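Honier Open Bench

The Honier Open Bench is a recurring public demonstration of two-arm robotic handling, held by the Honier automation workshop in Colport. The first session took place in March 2017. Each one is built on a single handling problem, set out on one table and worked at intervals through the day. The session of 2018-12-20 was given over to microphones and microphone stands and drew 70 visitors.

Setting

Demonstrations are run in a walled bay on the ground floor of the Cocco building. Two arms are mounted on a black beam along the front of the table, one at either end, and each carries a gripper. The cell is listed in the workshop inventory as item 2441. Visitors are admitted in groups of up to 11.
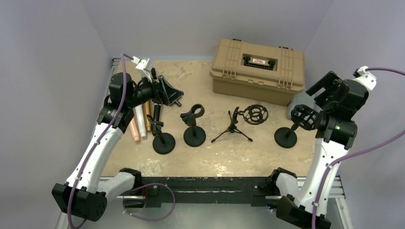

Stands were chosen as the subject for their uneven shapes. A round weighted base is stable but low, and offers a gripper little to close on except the post. A tripod with thin legs can be approached from several sides, but it shifts easily if a finger touches a leg on the way in. Shock mounts present a third difficulty, as the open rings leave gaps in which a jaw can catch. The table for the session held both kinds of base, along with microphones and a large tan case at the rear.

Format

A session consists of short runs separated by periods for questions. In each run the operators attempt one of three tasks: moving a stand to a new position, seating a microphone in a holder, or passing an object from one gripper to the other. Runs are limited to 90 seconds and are stopped at the limit whether or not the task is complete. Failed runs are entered in the session log and are not repeated for the same group.

Passing is regarded as the hardest of the three. Both grippers must work close together over the middle of the table, where a small error in either arm can bring the fingers into contact. Operators are instructed to bring one arm to rest before the other closes in.

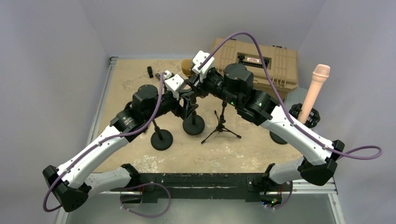
Motion is planned with Zullum, the workshop's in-house control package. It sets a lower speed for both arms whenever the distance between the grippers falls under a fixed value. The value was raised after the first session, at the request of the operators, and has since remained unchanged.

See also

Bimanual manipulation
Parallel gripper
Workcell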